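15 April 2020

Today I continued the clothes task with the hand gripper. Olesia Maksymiv wants 460 good recordings before the robot can learn it, and I have 114. 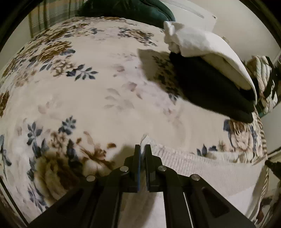

My wrist is tired in the evening. I must close the fingers slowly, because the robot will copy also my hurry. Olga Navarrete wrote from Cáceres that my January recordings were too fast.

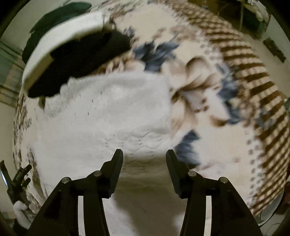

Gripper open over the white cloth, flowered bedspread.

Tomorrow I start earlier.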